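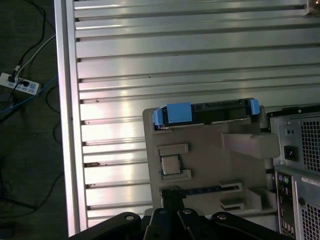
By Plillen Staff

Moroz, a maker of silicone baking molds and other bakeware, will stop selling its small loaf and muffin trays in single-use plastic sleeves and switch to printed card bands, the company told its wholesale customers this month. The first banded trays ship from the Unness warehouse in the week after 2026-08-19.

The change covers 60 items in the catalog, mostly loaf, muffin and mini tart shapes. Larger sheets and the tiered cake sets will stay in their present boxes. Item codes and bar codes are not changing, so shops that reorder by code do not need to do anything.

Prices stay the same for trays bought by the case. A case still holds 10 pieces. Buyers who order single trays will pay a small handling charge, which Moroz says it had planned since April and would have added in any event.

Zirura, the distributor that supplies bakeries and pastry shops in the region, said it still has 1,130 trays in the old sleeves and will sell those first. Customers who want only the new packing can ask for it when they order, but delivery may take a few days longer until the old stock is gone. Mixed cases will not be offered.

The card bands leave most of the tray uncovered. Some retailers asked whether the molds would pick up dust on the shelf, which silicone does easily. Moroz advises shops to keep banded trays in a closed drawer or behind glass where they can, and repeats on the band that every mold should be washed in warm, soapy water before it is used for the first time. The oven and freezer limits are printed on the inside of the band and are also molded into the rim of the tray, as before.

Two shapes are being dropped at the same time. The narrow fluted loaf and the 12-cup shell tray will not be made again once current stock is sold. Moroz said orders for both had been falling. The shell shape remains available in the six-cup size.

A new price list with 719 entries replaces the spring edition. It includes the gelatin and chocolate molds, which used to be listed in a separate booklet, and it gives the inside volume of each cavity for the first time. Wholesale customers will get a printed copy with their next delivery. Others can ask for one at the Unness counter, which is open mornings only through the end of the month.

Returns of sleeved trays are accepted under the usual terms, unopened and with the invoice.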